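Ticket 2099 - Workstation powers off during overnight render
Opened by: Angharad Mathias
Assigned to: Lâm Vương
Status: Monitoring

User reports the Grosar render job stops at frame 1,821 and the machine shuts down with no error on screen. Event log shows only an unexpected power loss. Job restarts fine by hand in the morning.
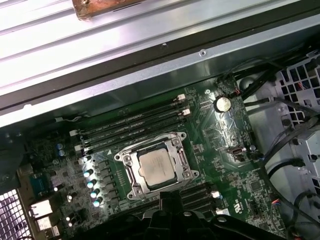 Checked the power plan first. Sleep was set to 30 minutes and has been turned off. The UPS software also had a shutdown rule at 13 percent battery - left over from the old Usov unit. Rule removed, agent restarted.

16:40 - Test render queued. Leilani Kapoor to check the log at start of shift.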